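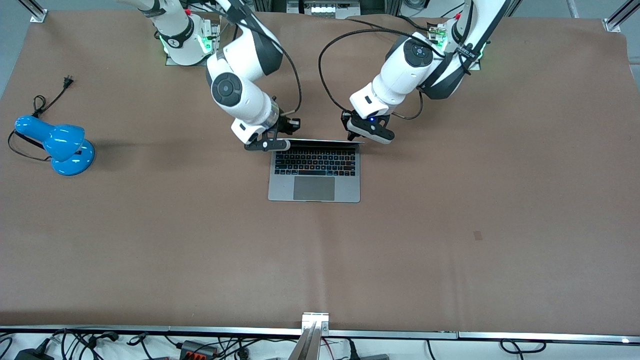 Beide Greifer hinten am Laptop, kurz nach vier

September, abends, viel zu müde

Nur schnell, sonst vergess ich die Hälfte. Heute den ganzen Nachmittag im Projektraum, Laptop-Aufgabe. Die Gruppe heißt jetzt übrigens offiziell Luvside, Larysa hat es einfach ins Formular geschrieben, keiner hat widersprochen. Ich war für Pelum. Egal.

Also: Deckel zuklappen mit zwei Armen. Klingt nach nichts. Links und rechts müssen gleichzeitig ankommen, sonst dreht sich das Ding weg und liegt schief auf dem Papier. Vormittags war rechts dauernd zu früh. Hanna meinte, es liegt an meinem Timing beim Vormachen, ich meinte, an der Verzögerung. Haben 23 Durchläufe gebraucht, bis wir beide Recht hatten. Na toll.

Danach besser. 40 brauchbare Aufnahmen, macht zusammen 158. Ziel sind 249 bis zur Zwischenpräsentation, die krumme Zahl kommt von Frau Yurchenko, irgendwas mit der Aufteilung in Training und Test. Muss ich nochmal nachfragen, hab beim ersten Mal nur genickt.

Die Lampe ist morgen dran. Blau, glänzend, liegt noch auf der Seite, und das Kabel schlängelt sich quer übers Papier. Larysa will erst die Lampe aufstellen lassen und dann das Kabel wegräumen. Ich will umgekehrt. Wenn ein Finger in der Schlaufe hängenbleibt, zieht er die ganze Lampe mit, das hatten wir bei den Kopfhörern letzte Woche schon. Kurz gestritten, dann Kekse.

Papier müsste man auch mal neu spannen, wirft Falten. Hanna sagt, die Falten sind gut, dann lernt das Modell gleich mit, dass die Welt nicht glatt ist. Vieleicht. Ich glaub, sie hat bloß keine Lust auf Klebeband.

Was mich ärgert: Ich kann immer noch nicht flüssig mit links. Rechts geht inzwischen fast von allein, links denk ich bei jeder Bewegung nach — und das sieht man in den Daten, so ein kleines Zittern kurz vorm Zugreifen. Larysa hat mir die Kurven gezeigt. Sie war nett dabei, trotzdem peinlich.

Noch offen:
Protokoll von heute hochladen
Dateinamen einheitlich (wer schreibt bitte "neu_neu2"??)
Gidthorpe mailen wegen dem Termin für den Wettbewerb
Schlüssel zurück ans Sekretariat, bis zehn

Das Protokoll mach ich morgen früh im Bus. Mama hat auch noch angerufen, hab nicht zurückgerufn, auch morgen. Jetzt Nudeln, dann Bett.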